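Search the notebook Search Go

December 2025 – Tuesday, wrist view and the new grasp planner

Got Orine talking to the planner this morning, finally with timestamps that agree!
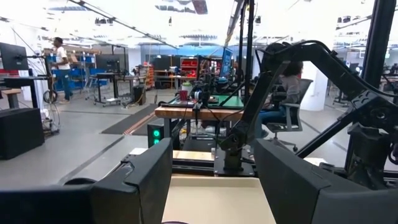
Kirstin Rankin reckons the planner should never see a raw wrist image at all, only the masked one, and that we should stop tuning thresholds until the mask is right. I argued for a bit and then tried it her way. She has a point.

What the mask has to cope with: both fingers sit in the bottom corners of every view, big and black, and there is another black arm on its base plate just past the cream work surface. The segmenter kept merging the right finger with that arm and handing the planner one enormous obstacle. Of course it refused to move.

So I now render the finger mask from the joint state, grow it by 3 pixels, and subtract it before segmentation runs. Lovely result on the replay set – 200 images, and the merged blob is gone in all but 20 of them. Those are nearly all at full finger opening, so I suspect my opening-to-pose table, which I haven't touched since June.

Second thing. The depth cutoff was letting background through: the workbench with the green mat, the people either side of it, shelves, the lot. None of that can matter to a reach on this table. Clipped the planning volume in the base frame and the collision check got visibly snappier. Over 1974 voxels dropped on the very first replay image, hooray.

Skusari still crashes if the mask topic arrives before the camera info. Workaround is to launch the camera node first. Hadiza has a proper fix on her branch, and I want to read it before merging because it touches the buffer code too.

To do
– redo the opening table, finer steps near full open
– ask Clémence if Gadlow can take the same mask node
– rerun replay with the clip on and the mask off

We use cookies to keep you signed in. Accept Manage settings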